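Home | Issues | Sections | Authors | Search

3. Materials: Condition and Layout of the Recovered Workstations

3.1 Source of the units

The workstations considered in this section were received by the Ziltach reuse center in March as part of an office clearance arranged through Skusar. The delivery comprised 355 units, from which 33 were set aside for detailed study. Units were chosen so that the sample would cover the full range of wear found in the delivery, from cases with little dust to cases with bent side panels and missing drives. All were tower computers in metal cases, and all were opened by removing the side panel and laying the tower flat, so that the board faced the operator.

Each unit was entered in the Pandex inventory before any part was taken out. The entry records the state of the case, the parts present at opening, and the type of fastener used at each position. Parts found missing at opening were entered as missing and were not replaced for the purposes of the study.

3.2 Rear retention of expansion cards

The method used to hold expansion cards has a direct effect on the time needed to strip a unit. In older cases each card bracket is secured by its own screw, and these screws are often seized or damaged. Many later cases use plastic latches that can be released by hand - an arrangement that favors reuse, provided the plastic has not become brittle with age. Both methods may be met in the same delivery, and the inventory therefore treats the latch and the screw as separate entries. 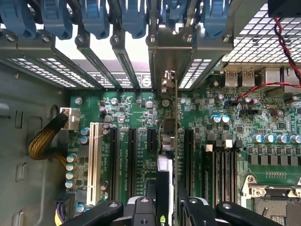
Figure 1. Blue retention latches and slot bracket rail at the rear of an opened workstation, with graphics card in place.

Vented slot covers were logged together with the rail on which they hang. They have little resale value of their own, but a case without them can't be offered as complete, and replacements of the correct width are hard to obtain. Graphics cards were logged by bracket type and by maker's mark where one could be read without removing the card. Cards were left seated until all other cables near them had been noted, as thin signal wires frequently pass close to the card and may be pulled loose when it is lifted out.

3.3 Processor and memory

The processor and the memory modules account for most of the value recovered from a unit of this class. They are also the parts most easily harmed by poor handling. The procedure followed was the Tahiri bench protocol, under which the processor and the memory are placed in a shaped tray, each in its own pocket, and are not stacked or laid on the bare bench. Contact with the edge connectors is to be avoided at all times.

Sockets were inspected under a lamp after the processor had been taken out. A socket with even a single bent contact was entered as damaged, and the board was sent to the materials stream. Memory slots were checked for broken end clips and for dust packed into the channel.

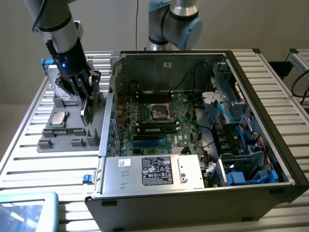

Should memory modules be tested before the board is graded? Modules are tested after grading, on a separate reference board, so that a fault in the original slot is not mistaken for a fault in the module.

3.4 Power supply and drive bays

Power supplies were kept with their original case wherever the label remained legible. The label gives the output ratings and the safety marks needed for resale, and a unit whose label has been torn or covered over can't lawfully be passed on in some regions. Drive bays were emptied and the carriers kept with the case. Data cables were coiled and tied, then bagged by length. Power leads were left attached. 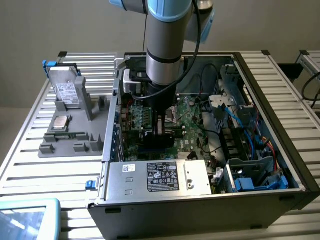

Figure 2. Opened chassis lying on its side, with motherboard and labeled power supply.

Cable routing was noted in words only. In 5 of the 33 units the routing departed so far from the maker's pattern that an earlier repair was presumed, and these units are reported separately in Section 4. A further 2 units were withdrawn after opening, on account of corrosion to the case floor - their parts are excluded from all totals given below.

Contact the editorial office | Copyright and permissions | Back to top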